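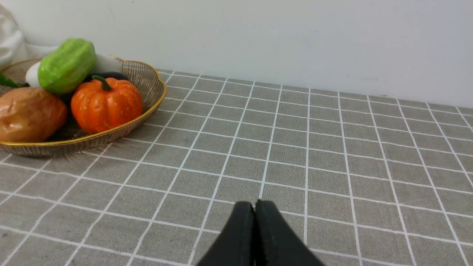 How a Robot Learns a Job from a Person
By Dilwyn Pumphrey
Reading level: age 10 and up

A robot arm in a factory usually follows a list of exact positions. Move to this point. Close. Move to that point. Open. The list works well when every part is the same size and sits in the same place.

Vegetables do not work that way. A potato is lumpy. A pumpkin is round and has ribs. An eggplant is smooth. In a basket they lie on top of each other, and the pile changes each time one is taken out. Writing a list of positions for every possible pile would take far too long.

There is another method. A person moves the robot through the job, and the robot records everything. This is called teaching by demonstration.

Two ways to demonstrate

The first way is by hand. The person takes hold of the arm and guides it. The motors are set so that they hold up the weight of the arm but do not push back. Engineers call this kinesthetic teaching. "Kinesthetic" means "to do with the feeling of movement."

The second way is by remote control, or teleoperation. The person moves a controller, and the arm copies the movement. The controller may be a joystick, a handle, or a smaller arm with the same joints as the real one. On the Sirkero system, the small arm is called the leader and the robot arm is called the follower. When the leader's wrist turns, the follower's wrist turns too.

Both ways have a weak point. When you guide the arm by hand, your own hands can block a camera's view. When you use a remote control, you may not feel how hard the gripper is squeezing. Some controllers push back against your fingers to help with this.

What the robot records

One complete try at a job is called an episode. During an episode the computer saves:

- the angle of each joint in the arm
- how far the gripper is open
- the pictures from the cameras
- the time at which each of these was measured

The time matters a great deal. If the pictures are late by even a small amount, the computer will match the wrong picture to the wrong movement.

A camera near the gripper sees what the fingers are close to. In the picture at the top of this page, the fingers are pressed together with nothing between them, and part of a basket of artificial vegetables is in view. The gray tablecloth has a grid of white lines. Look at how the lines seem to get closer together toward the wall. The squares farther from the camera take up less of the picture, and the same thing happens to any object as it gets farther away.

When an object is close to the camera, it fills much more of the view.

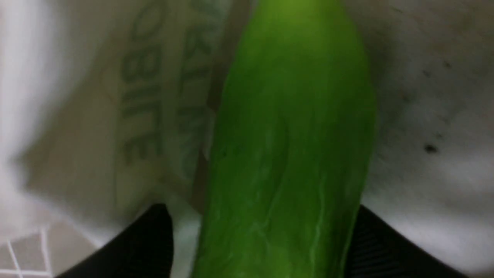 Gripping something long

A cucumber is much longer than it is wide. The fingers need to go on either side of the narrow part, so before closing them the person must turn the wrist to line up with the cucumber. Where to grip is the next decision. A grip near one end leaves most of the weight on one side, and the cucumber may tip. A grip near the middle is better balanced, but the middle may be hard to reach in a full basket.

The person does not type these decisions in. They are contained in the movements.

From recordings to a skill

One episode is not enough. At the Landidska workshop, a set for one simple job has 54 episodes. Harder jobs can need almost 2,000.

The computer goes through the recordings and adjusts a large set of numbers called a model. It is given a picture from an episode and must predict the next movement. The prediction is compared with what the person did, and the numbers are changed slightly to make the error smaller. This step is called training.

Then the robot is tested without anyone moving it. The vegetables are put in new positions. If the robot keeps failing in the same way, the usual fix is to record more episodes of that situation.

Words to know

Demonstration: showing how a job is done.
Episode: one recorded try.
Gripper: the part of a robot that holds things.
Joint: a place where the arm bends or turns.
Model: the set of numbers that turns pictures into movements.
Teleoperation: moving a machine by remote control.

Try it yourself

You need a partner, a blindfold, a bowl, and 3 objects that cannot break.

1. Put the objects and the bowl on a table.
2. Your partner wears the blindfold and acts as the arm.
3. Hold your partner's wrist gently and guide it to each object and then to the bowl.
4. Do it again using words only.
5. Write down how long each way took.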